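Datasets > Manipulation > Simulated > Unard Trays

Search this site Go Advanced

# Unard Trays: data card

Short version, will tidy later. Maintainer is Ott Pärn, sim side by Arūnas Jankauskaitė. Questions to either of us, Ott is faster before 10 a.m.

## What it is

Simulated two-hand episodes for training a pick-and-sort policy. Two arms, two humanoid hands, a mat, trays, one object. All teleoperated in sim, no scripted motion. No real robot data in this release. The real half sits in the Kandura repo and has a different license, don't mix them without reading both.

## Contents

- 200 episodes, train
- 57 episodes, held out. Please don't train on these. Someone did already.
- 19 failed episodes in `fails/`, kept on purpose
- joint positions and targets for both arms and hands
- head view video, one stream per episode
- task string, plain English, one line

## Layout

```
unard_trays/
 train/
 heldout/
 fails/
 meta/tasks.csv
 meta/splits.json
```

Each episode folder has `video.mp4`, `state.npz`, `info.json`. If `info.json` is missing the episode is broken, skip it. The loader skips it anyway but prints a warning.

## How it was collected

Three operators: Gunārs Stankevičius, Ivars Hunt, Arūnas. Headset plus gloves. Sessions were short, the gloves drift. Recalibrate at the start of every session and again if the thumb goes odd. Gunārs did most of the left-hand ones.

Operator reads the task string, resets, records, hits keep or toss. Toss deletes straight away. Failures in `fails/` are only the ones where somebody hit keep and review said no.

Object start pose is randomized at reset. Lighting isn't. We know.

## Loading

```
pip install -e .
python load.py --split train --view head
```

Add `--no-video` if you only want states. Much quicker. `--crop` strips the black bands top and bottom, off by default becuase the Boersma baseline was trained with them in.

## Head view

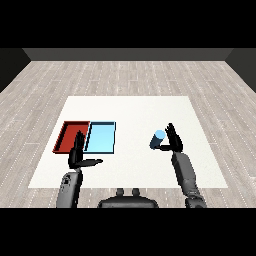

Can I train on states only and skip the video?

You can, but the tray choice is in the task string and object pose isn't saved in `state.npz`, so a states-only model has to guess where to reach. Fine for testing your pipeline. Not much use for anything else.

## Known problems

- 8 train episodes have the video one step behind the states. Listed in `splits.json` under `lag`. Fix is coming, Flomodska exporter bug.
- Thumb targets are noisy on the right hand. Smooth them or dont, we didn't.
- Finger contacts in sim are stiffer than the real hands. Expect the policy to squeeze too hard on transfer.
- Task strings are not cleaned. "put in" and "place into" mean the same thing.

## Changes

v0.3, December: held-out split redone, old one leaked start poses. Scores from v0.2 don't compare.
v0.2: added `fails/`
v0.1: first dump

## Comments

**Saulius Šimkus**
Does the lag list cover the held-out split too? Getting weird offsets on a few of those.

**Ott Pärn**
Train only so far. Send me the episode ids, I'll check them against the exporter log.

**Saulius Šimkus**
Sent. Also `--crop` fails if I pass it together with `--no-video`, throws a key error.

**Ivars Hunt**
Yeah it looks for the stream before it checks the flag. Leave out `--crop` for now, patch is on my branch.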